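**Asunto: discrepancia entre tensiómetro de brazo y de muñeca**

**hprata** – Comparo un Nuteck de brazo con un Mundlow de muñeca en un paciente con hipertensión tratada. El de muñeca da 14 mmHg más de sistólica. Mismo reposo, tomas alternas, perímetro braquial de 35 cm. ¿Lo atribuís al manguito?

**renal_sur** – Con 35 cm y manguito estándar estás en el límite superior. Revisa el rango impreso. De todos modos, un manguito pequeño sobreestima, y tu lectura alta es la del otro aparato.

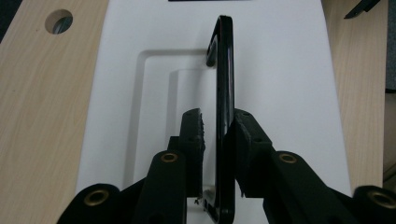
**hprata** – El rango llega a 36. Descarto el manguito, entonces. Queda la altura de la muñeca: apoyada en la mesa, por debajo del corazón.

**Bellum50** – Eso basta para explicarlo. Cada 10 cm de desnivel suponen unos 7 mmHg. Yo retiraría el de muñeca sin más.

**renal_sur** – No comparto lo de retirarlo. En brazos cónicos o muy gruesos la muñeca bien colocada es una alternativa aceptable – siempre que se valide antes contra el brazo.

**Bellum50** – En consulta, sí. En domicilio casi ningún paciente mantiene la posición.

**hprata** – Repito la serie con la muñeca a la altura de la aurícula y subo la tabla.

Horácio Prata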